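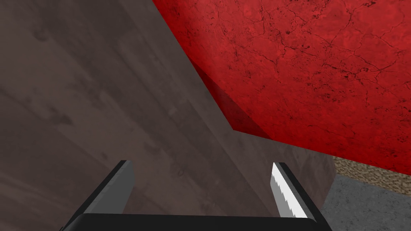 What does a stop-loss order do when a stock opens far below the stop price? It turns into a market order and fills at the next available price, which can be well under the one you set.

Golnar Bakhtiari — speaker notes, 2023-08-14

Go to the Herberg case. Bought at 30, stop at 28, bad earnings after the close. Opened at 24. Loss is six a share. Pause for questions.

Then stop-limit orders. Same stock, limit at 27, no fill at the open. You still own it. Ask who would prefer that.

Petutura next, keep it short. Thin volume, wide spread, stop hit on one small trade.

Position size — do the sum on the board. Account of 10,000, risk 2 percent, so 200 a trade.

Skip Zarham if time is short. Handout has the order forms.

6 shares
2 comments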